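Trendmont open day: an afternoon among the lids

I have a cupboard at home that I open with one hand held flat against whatever is about to fall out. Everyone I know has the same cupboard. It holds 13 tubs and 14 lids, and no two of them have ever been introduced. So when Trendmont put up a notice about an open day, with kitchen storage as the theme, I booked before I had asked myself whether this was how I wanted to spend June 20, 2026. I am still not sure, but I went, and I have notes.

Trendmont lives at the far end of a business park, past a tile warehouse and a place that hires out bouncy castles. The bus drops you at the wrong end. There is a footpath, in the sense that other people have plainly walked there before. I arrived warm and slightly dusty and was given a sticker with my name spelt wrong, which I wore all day.

We were met by Arif Ismail, who runs the product side and has the calm of a man who has explained rubber seals to many strangers. He told us the firm tests its own containers and a good many belonging to other people, and that it holds 2,000 of them on site, shelved by volume. Somebody asked why by volume. He said they had tried it by colour and there had been an argument.

The shelves come first on the tour. I expected to be bored by them and was a bit moved. Every box had its own lid on. You walk down one aisle and up the next, past rounds and squares and a long low thing meant for asparagus, and it all matches. A woman in front of me took a photograph of a shelf label and said she was going to show it to her husband.

After the shelves came the talk, in a side room with too few chairs. It went on for 51 minutes and could have lost 14 of them without pain. The useful part concerned latches. A lid that simply presses on, we were told, relies on the whole rim gripping evenly, and rims go out of shape in the dishwasher. A lid with latches pulls itself down on to the seal. When a latch goes, it nearly always goes at the hinge, where the plastic is thinnest and where people bend it back too far to show they mean business. I mean business with mine every evening, and felt seen.

There was a long section on the history of the company's earlier name, Iltivari, and why it was dropped. I wrote down the word "Iltivari" and nothing else, so the reasons will have to remain with the company.

Then we were let loose on the tables, which was what most of us had come for. These are plain white tabletops where you can pick things up, open them and put them down again. It sounds like very little. I stayed until they started stacking chairs. 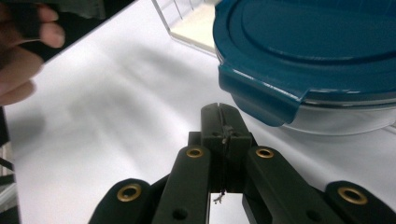
The glass one with the teal-blue lid, latch down, and a clear acrylic box beside it.

I spent longest with the glass container. It has a latch with a flared lip at the end, so you can get a fingertip under it without sacrificing the nail, and the lid has a circular recess in the middle with a slight dome to it. I asked whether the dome did anything. Prasetyo Tambunan, who was looking after our table, said that in his experience it was mainly there to collect water in the drying rack. I liked him at once.

He also let me have a go at the click. The click is taken very seriously at Trendmont. Too soft and people think the box is not shut; too loud and they think they have broken it. There is apparently a right click, and Prasetyo could find it every time, and I could not. Mine came out as a sort of cough. A boy of perhaps nine took over from me and was much better.

The acrylic box next to it had fewer admirers, which I thought unfair. I can see it holding teabags, or the small packets of seeds that I buy in March and find again the following March. You would at least be able to see that you owned them.

Lunch was a disappointment. The café was run by an outfit called Kwok, who did a decent noodle salad, and served it in cardboard with a lid that would not stay on. I looked round to see whether anyone from the staff had noticed. Several had, and one was holding his shut with his thumb.

In the afternoon there was a demonstration of something named Tevulel, a drawer insert that keeps lids upright like toast in a rack. I thought it clever. It also needs a drawer with nothing else in it, and I have never met such a drawer. The person next to me ordered two.

A few practical notes, in case they run it again. Book the earlier tour, as the later one gets a hurried version of the shelves. Wear proper shoes for the path. Bring your own lunch, in a box you trust. The shop takes cards but the coffee machine does not, and the nearest cashpoint is back where the bus should have stopped.

I bought one glass container, the medium, and carried it home on my knee. Getting it into the cupboard meant taking everything else out, and a square lid rolled under the cooker, which I had not thought a square lid could do.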